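Wasser, Papier und ein Königsblau

Seit Februar nehme ich mir jedes Wochenende ein paar Stunden für die Arbeit mit nassem Tuch, und ich kann euch gar nicht sagen, wie viel Freude mir das macht! Angefangen hat es mit einem Kurs in Gommont, bei dem ich eigentlich nur meine Schwester begleiten wollte. Sie hat danach nie wieder einen Lappen ausgewrungen, ich habe inzwischen eine ganze Schublade voll Stoffreste, Stäbchen, Schnüre und Schälchen.

Am liebsten arbeite ich auf einem großen Bogen Packpapier. Der kommt über den Tisch, glatt gestrichen bis fast an die Kanten, und dann darf alles tropfen. Früher hatte ich Wachstuch, aber darauf steht das Wasser in Pfützen und läuft einem irgendwann auf die Socken. Papier zeigt dagegen sofort, wo man gekleckert hat, und ich mag diese dunklen Flecken richtig gern. Manche Bögen hebe ich sogar auf (ja, wirklich, sie hängen im Flur). Meine Rolle ist 30 Meter lang und kam von Ovik, einem kleinen Laden in Warnville, in dem man viel zu lange stöbern kann.

Dazu gehören bei mir immer eine Wanne mit hohen Wänden und eine flache Schale. In die Wanne kommt das Tuch, in die Schale alles, was sonst vom Tisch rollt — und Rundstäbe rollen immer!

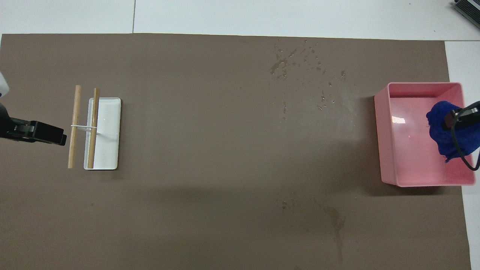
Heft 2, Seite 14

Das Königsblau in der rosa Wanne hat es mir besonders angetan. Ich hätte die beiden Farben nie nebeneinander in den Schrank gelegt, aber so zusammengeknüllt leuchtet der Stoff richtig gegen das helle Rosa. Vielleicht wird daraus doch noch ein Kissen. Und die Spritzer auf dem Papier sehen fast aus wie eine Landkarte, mit einer Inselgruppe in der Mitte.

Die zwei Holzstäbe mit dem weißen Band sind so eine Kleinigkeit, über die ich stundenlang reden könnte. Zwei Stäbe und eine Schlaufe, mehr braucht man für einen kleinen Rahmen nicht, und man kann ihn ganz leicht verschieben. Wer es fester mag, wickelt die Schnur einmal mehr herum. Bei dickem Stoff nehme ich gern etwas längere Stäbe, bei feiner Baumwolle reichen die kurzen völlig.

Zum Spülen noch ein Tipp aus dem Kurs: lauwarmes Wasser, wenig Seife und 30 Minuten Geduld. Danach drücke ich das Tuch nur aus und rolle es in ein altes Handtuch. Gewrungen wird bei mir bloß noch der Putzlappen.

Als Nächstes möchte ich das Muster ausprobieren, das bei uns im Kursheft »Deák« heißt, mit schmalen Falten und viel Weiß dazwischen. Den Stoff dafür habe ich schon gewaschen, er hängt gerade über der Badewanne.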